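Planning wrist camera motions for a simulated two-finger gripper
Project report, final version
Pantelis Dimitriou
2026-05-15

The aim of the project was to write a planner that moves a simulated arm so that a flat printed target stays in view of the wrist camera while the jaws are open. The code runs in Sana, our department's simulator, and the planner itself is called Gelance.
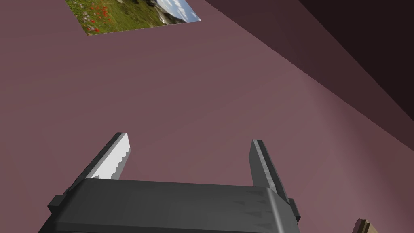
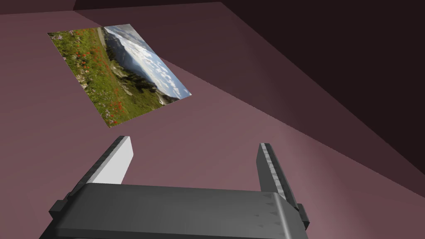
Figure 1. Wrist views in Sana with the jaws open. The landscape print reaches the top border in the first view and is further into the view in the second.

Background
I took over the scene files from Radulović in October. They already had a working arm model and a controller, but the camera pose was set by hand for each run. The old script also stopped if the target was only partly visible, as it is in the first view of Figure 1. I wanted the planner to cope with that case.

Method
Gelance reads the joint angles and the camera image at each step. A feature matcher compares the image with a stored copy of the print and returns an estimated pose. If there are too few matches, the planner keeps the last good estimate and tries a small wrist rotation. Otherwise it picks the next pose from a set of candidates, scored on three things: how much of the target should be visible, how far the joints have to move, and clearance from the walls. The weights were tuned on a separate set of runs.

The gripper hides the lower middle of the image, so I masked that area before matching. Without the mask the matcher sometimes found false features on the serrated finger pad. The plain surface gives it almost nothing to work with, so nearly all useful matches come from the print.

Results
I logged 3328 planning steps over 84 runs. Most of the lost targets came from runs where the camera began at a steep angle. In 2 runs the planner swung between a pair of poses until the time limit. Adding a small cost for returning to a recent pose fixed both when I ran them again.

Remaining problems
The wall clearance check uses boxes that are too large near the corners, which rules out some good poses. The planner has also only been tried with soft, even lighting. Vedov, the lab's newer collision library, should help with the first problem but I did not have time to port the scene. The mask is fixed for open jaws and would need to change as the fingers close.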